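Greifen in der Simulation: Begleittext zur sechsten Einheit

Steuerung und Wahrnehmung für Manipulatoren, Sommersemester
Betreuung der Übungen: Eylül Bilgin und Arvid Torvik

Liebe Studierende,

in der letzten Einheit sind wir bei der Frage stehen geblieben, woher der Regler eigentlich weiß, dass er etwas in der Hand hat. Die Diskussion war so lebhaft, dass ich mit meinem Stoff nicht durchgekommen bin (was mich ehrlich gefreut hat!), und deshalb hole ich hier ein wenig aus. Wer es eilig hat, liest zuerst den Abschnitt zur Zustandsmaschine und die Hinweise zur Abgabe, aber ich würde mich freuen, wenn Sie sich bei Gelegenheit auch den Rest vornehmen.

1. Wiederholung: Koordinatensysteme

Wir haben vier Systeme: Welt, Basis, Flansch und Kamera. Die Kamera sitzt bei uns am Handgelenk, ihre Lage zum Flansch ist also fest, ihre Lage zur Welt ändert sich mit jeder Bewegung des Arms. Eine Objektlage aus der Bildauswertung liegt zunächst im Kamerasystem vor und wird so umgerechnet:

T_welt_objekt = T_welt_basis · T_basis_flansch · T_flansch_kamera · T_kamera_objekt

Bitte schreiben Sie die Indizes immer aus, auch wenn es lästig ist. Fast alle Fehler, die mir in der Sprechstunde gezeigt werden, sind vertauschte oder versehentlich invertierte Transformationen, und mit ausgeschriebenen Indizes sieht man sie auf einen Blick. Der zweitgrößte Posten ist der Zeitstempel. T_basis_flansch muss zu dem Zeitpunkt gehören, an dem das Bild aufgenommen wurde, sonst wandert das Objekt scheinbar mit dem Arm mit.

2. Der Ablauf als Zustandsmaschine

Unser Greifablauf im Paket Dirow kennt fünf Zustände:

SUCHEN: Der Arm fährt die Beobachtungspose an und wartet auf eine gültige Objektlage.
ANNÄHERN: Der Greifer fährt zur Vorgreifpose, 8 cm über dem Objekt, entlang der Annäherungsachse ausgerichtet.
ABSENKEN: Geradlinige Bewegung im kartesischen Raum, mit verringerter Geschwindigkeit.
SCHLIESSEN: Die Finger fahren zu, bis die Kraftschwelle oder die Endlage erreicht ist.
PRÜFEN: Kurzes Anheben, danach Vergleich von Fingerabstand und Objektlage.

Aus jedem Zustand führt ein Übergang nach ABBRUCH. Das klingt selbstverständlich, in den Abgaben vom letzten Jahr fehlte er aber erstaunlich oft bei SCHLIESSEN, und dann hängt das Programm für immer in der Warteschleife, wenn die Finger ins Leere greifen. Ein Zeitlimit gehört in jeden Zustand, und zwar gezählt in Simulationsschritten. Wer die Uhr des Rechners nimmt, bekommt auf dem eigenen Laptop andere Ergebnisse als auf dem Institutsserver.

Hae-won Min hat nach der Stunde gefragt, warum wir ABSENKEN kartesisch planen und ANNÄHERN im Gelenkraum. Eine sehr gute Frage! Im freien Raum ist uns der genaue Weg der Finger ziemlich gleichgültig, solange nichts im Weg steht, und die Planung im Gelenkraum ist schneller und umgeht Singularitäten leichter. Auf den letzten Zentimetern dagegen müssen beide Finger gleichmäßig am Objekt vorbei nach unten. Schon eine leichte Bogenbewegung genügt, damit ein Finger oben aufsetzt und das Objekt verschiebt.

3. Wann ist ein Griff ein Griff?

Damit zur offenen Frage. Drei Signale stehen uns zur Verfügung, und jedes hat seine Tücken.

Der Fingerabstand ist billig und schnell. Liegt er nach dem Schließen deutlich über der Endlage, klemmt wohl etwas dazwischen. Was da klemmt und wie fest, wissen wir damit noch nicht.

Die Kontaktkraft liefert der Simulator pro Finger. Sie zappelt in den ersten Schritten nach der Berührung stark, weil der Kontaktlöser die Durchdringung der Körper erst ausgleichen muss. Mitteln Sie über 30 Schritte, bevor Sie die Schwelle auswerten. Mit dem Rohwert löst der Übergang bei fast jeder Gruppe zu früh aus.

Bleibt das Kamerabild. Hier wird es interessant, denn je näher wir dem Objekt kommen, desto mehr verdecken die eigenen Finger, und die Schatten liegen plötzlich genau dort, wo die Segmentierung eine saubere Kante bräuchte.
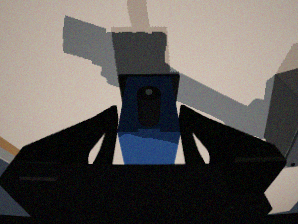 Für die Auswertung gehen wir in zwei Schritten vor. Zuerst wird der Greifer maskiert. Da wir seine Geometrie und die aktuelle Fingerstellung kennen, können wir seine Silhouette aus der Kinematik ins Bild projizieren und diese Pixel verwerfen, ganz ohne gelerntes Modell. Danach segmentieren wir, was übrig bleibt, und zwar im Farbton und der Sättigung. Die Helligkeit lassen wir zunächst weg, sie bricht im Schatten zu stark ein. Bei sehr dunklen Flächen wird allerdings auch der Farbton unzuverlässig, darum braucht die Maske eine untere Helligkeitsgrenze, unterhalb derer ein Pixel als »unbekannt« gilt. Bitte nicht als »Hintergrund«! Der Unterschied entscheidet später darüber, ob der Schwerpunkt zur Seite rutscht.

Im Zustand PRÜFEN vergleichen wir dann die Objektlage im Kamerasystem vor und nach dem Anheben. Hängt das Objekt fest zwischen den Fingern, bleibt sie nahezu unverändert. Si-eun Yeon hat in ihrer Abschlussarbeit 3.617 simulierte Griffe mit diesem Verfahren ausgewertet, die Tabelle dazu liegt im Kursordner unter Hedeck, und ich empfehle besonders die Spalte mit den Fehlalarmen.

4. Aufgabe bis zur nächsten Einheit

a) Ergänzen Sie in Dirow den Zustand PRÜFEN samt Zeitlimit und Übergang nach ABBRUCH.
b) Implementieren Sie die Greifermaske. Die Projektion dürfen Sie aus der zweiten Übung übernehmen.
c) Lassen Sie den vollständigen Ablauf über 3.000 Simulationsschritte laufen und tragen Sie Fingerabstand und gemittelte Kraft über der Schrittnummer auf.
d) Beschreiben Sie auf einer halben Seite einen Fall, in dem Kraft und Kamerabild einander widersprechen, und begründen Sie, wem Ihr Programm glauben soll.

Bei d) gibt es keine Musterlösung. Ich lese diese halben Seiten jedes Jahr am liebsten, also trauen Sie sich ruhig, eine Meinung zu haben.

Abgabe wie immer als Archiv mit Quelltext, Diagrammen und der Konfigurationsdatei. Bitte den Startwert des Zufallsgenerators mit angeben, sonst kann Arvid Torvik Ihre Läufe nicht nachstellen. Bei Problemen mit der Installation hilft Eylül Bilgin in der Übungsstunde weiter. Die Arbeitsgruppen bleiben dieselben wie bisher.

Stand der Unterlagen: 16. April 2024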